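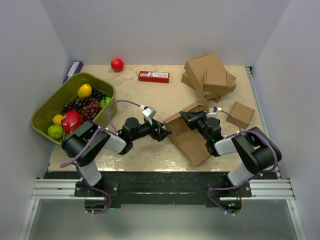 Why buy two arms per table when one would do the packing slower and cheaper? A reader of our spring budget note sent us that a few weeks back, and it's a fair thing to ask, so I'm going to answer it as part of our news.

June
By the Rultis purchasing desk

The news first: Rultis has signed off on 6 two-arm packing tables for our Pluston site, with 3 going in this summer and the rest held until we've seen a full quarter of numbers. We're pretty excited!

Now the two-arm thing. Boxes are a pain for one arm. Flaps swing, the carton slides, and you end up paying for clamps and jigs to hold it still. With a pair, one can steady the box while the other works on it — and when we priced the fixtures for a single-arm table (we asked Kurian to quote both ways), the gap was a lot smaller than I'd expected.

We budgeted $3,524 per table for the stuff that never makes the brochure: cable ties, spare gripper tips, side walls, mounting rails, a box of fuses. My advice to anyone planning a first purchase is to get that line in early, before finance has seen a total. I didn't do that last year and spent most of a month writing change requests.

We also set aside money for test goods. Our trial list has 250 items on it, mostly folded cartons and mixed fruit, and yes, the fruit has to be bought again and again (grapes don't last). Grusance will handle the service contract, billed by the quarter, with parts quoted separately so we can shop around.

The second batch depends on floor space as much as anything. The Pluston packing room needs new power drops along the back, and that work comes out of the building budget, so I'm still chasing a start date. If you're weighing a similar order and want our blank cost sheet, write to the Rultis purchasing desk and we'll send it over.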